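Flaneck Home Help > Doors and Windows

Bedroom door won't stay latched since the humidity came back

Asked 2025-06-24
428 views - 2 people have this question too

Hi all, hoping somebody can save me from buying a whole new door. We moved into an older place in Stullthorpe last winter and every door upstairs worked great. Then it got sticky out and now the bedroom door will not stay shut. I push it closed, I hear a little click, I walk away, and ten minutes later it's drifted open again. The cat thinks this is the best thing that has ever happened to her.

What I've tried so far:
I sprayed the latch with some dry lube I had in the garage. It moves in and out fine when I turn the knob, so I don't think it's stuck.
I tightened every screw I could see on the knob.
I folded up a piece of cardboard and wedged it in the gap (works, looks awful, the cat steals it).

The door also rubs a bit at the top corner, on the side away from the hinges. It didn't do that in the winter. Is this a door problem or a house problem? My brother-in-law says the foundation is going and I'd really like him to be wrong. I have a drill, a couple of screwdrivers and one very dull chisel. Thanks in advance!!

Answer 1 (marked as helpful by 11 people)

Your brother-in-law can relax, at least going by what you've written. A door that was fine in winter and rubs at the top corner in the summer is almost always swollen wood, or a top hinge that has started to sag, or a bit of both. Mine did the exact same thing for years and I just lived with it like a fool.

Start with the hinge. Open the door halfway, grab the knob and lift up gently. If you feel any play at all, look at the top hinge while you do it and you'll probably see the leaf shifting against the jamb. Try snugging the screws down with a hand screwdriver (I'd leave the drill alone for this part, it's so easy to strip old wood). If one of them just spins and spins, take it out and put in a longer one, long enough to go through the jamb and bite into the stud behind it. I used a 2 1/2 inch screw on mine. Go slow at the end, a half turn at a time, and close the door in between to see where it sits. You can pull the whole door over quite a bit this way, and it's easy to go too far and make it rub somewhere new. Ask me how I know.

If the hinge is solid, or you fix it and the door still pops open, do the lipstick test. Dab lipstick on the end of the latch, close the door, turn the knob so the latch pulls back, and open it up again. You'll have a smudge on the strike plate that tells you where the latch is landing. Mine was hitting low, right on the bottom lip of the hole, so the click I was hearing was just the latch bumping metal and never dropping in.

If you're only off by a hair, don't move the plate. Take it off, clamp it in a vise and file the edge of the hole where the smudge is. A small flat file does it and it took me maybe two episodes of a podcast. Check it against the door a few times before you screw it back on for good. 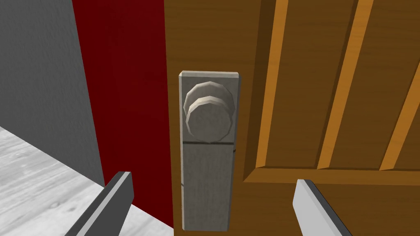

If you're off by more than that, then yeah, you're moving the strike plate. Fill the old screw holes first or the new screws will wander right back into them. I use wooden toothpicks and wood glue, pack them in tight, let it dry overnight and snap them off flush. Then hold the plate where you want it, trace it with a sharp pencil, and clean up the mortise with the chisel. Please sharpen the chisel before you do this! A dull one skids and takes a chunk out of your paint, or your thumb.

One more thing - hold off on planing the top corner. I know it's tempting. If you shave it down now, in the damp, you'll have a big ugly gap when the heat comes on again. Wait through July and see what the hinge screw does for you first.

Answer 2

Ours did this. Ran a dehumidifier upstairs and it quit after a while. Not a real fix I guess but worth a shot if you've got one sitting around.

Answer 3

I'd skip all the filing and just buy one of those adjustable strike plates. The one I have is a Trorov, it has a little tab you bend with a screwdriver to take up the slack. Got it at Malhotra Hardware, the one by the bus depot. Took me longer to find parking than to put it on. Check that the screw holes line up with your old ones before you pay though, mine didn't and I had to drill new ones anyway.

Also the first answer is right about not planing it. I planed mine one summer and now there's a draft.

Comment from the person who asked

Okay, so I did the lifting thing and the top hinge totally moves! Two of the screws just spin. Going to pick up some long ones and try that before I touch the strike plate. Don't own lipstick, would a dry erase marker work?

Reply on Answer 1

Marker dries too fast. Use chalk, or a bit of toothpaste.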